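This site uses cookies to improve your experience. Accept / Manage preferences

Wednesday, 7.40 am
Posted by Gøran Solberg

Re: [norkholm-sourdough] Dough slack after bulk

> I've followed the Mivia recipe to the gram and the dough still
> spreads like batter when I turn it out. 1000 g flour, same
> starter as always. Should I cut the water or is my flour off?
> Wickramasinghe

I'd leave the water alone for now and look at the time. It's July, but if your kitchen has the heating on all day the dough won't know it's winter. Mine was going over at four hours on the same recipe. I pulled it back to three and the next loaf held its shape.

Use a straight-sided container if you have one. In a wide bowl it's hard to judge the rise, and I used to let it go far too long.
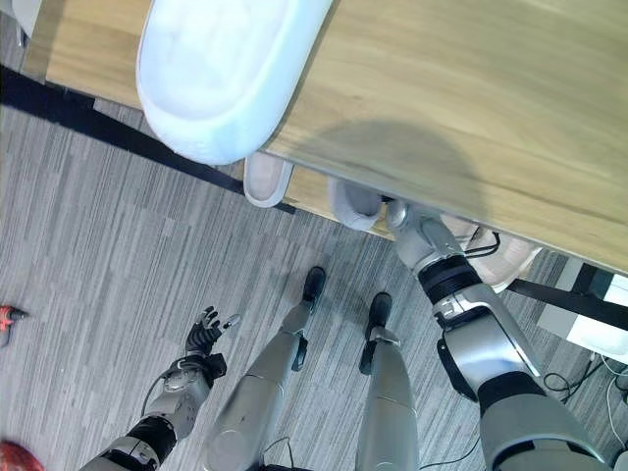 White tub, oak-coloured table.

The other thing is the flour. The Canelari bakers' flour changed mill in autumn and the new bags take up less water. If the shorter bulk doesn't fix it, hold back two tablespoons at the mix and add them with the salt only if the dough feels stiff.

Fold it in the first hour and then leave it. Late folds on a slack dough just knock the gas out, and you lose the colour on the crust as well.

Let the list know which flour you're on. I've got almost a full bag of the old stock if you want to try them side by side.

Gøran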